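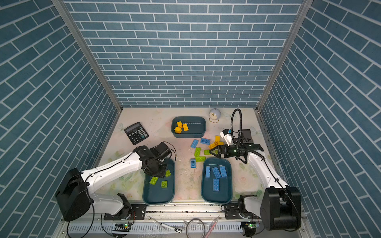 Handout 3: Looking after the two-arm sorting cell
Course tutor: Maricel Salazar

The Brikura manual says the cell "maintains itself." I have my doubts. Read the manual, then do the checks below.

1. Mounting plates. Both arms hang off one aluminum rail. Try every plate bolt with the hex key before power-up. A loose plate looks exactly like bad calibration, and people will waste an afternoon recalibrating.

2. Cables. Move each arm slowly through its full reach and watch the loops at the wrist. If a loop snags or pulls tight, stop and re-clip it.

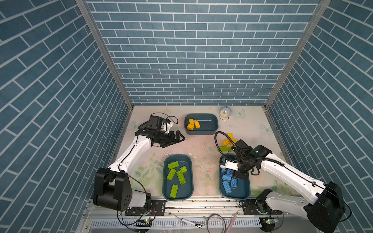 Both arms over the table, one bin per color.

3. Boards. A green light on the board under each base tells you there is power — it tells you nothing about the joints. Charmaine Mabaso's log has 9 faults from August, and the lights were green for all of them.

4. Wrist camera. Wipe the lens, then look at the picture yourself. Do not trust the software's "view OK" message. Can you tell the bricks apart where the shadows fall? Are the fingertips showing where you expect them?

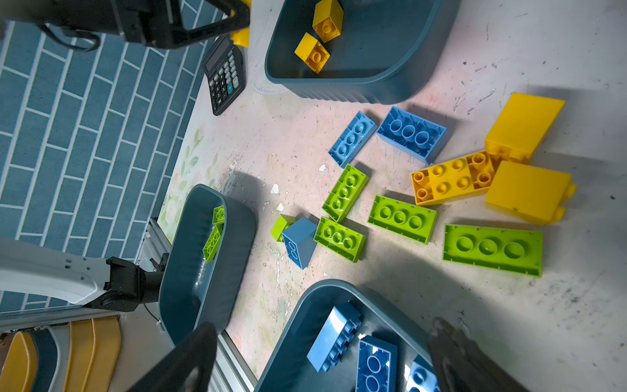 5. Gripper fingers. Check both tips for wear. The supplier says to replace them every 10 weeks, but the supplier also sells the tips. Go by grip tests, and write down the result each time.

Bring your filled-in check sheet to the next lab.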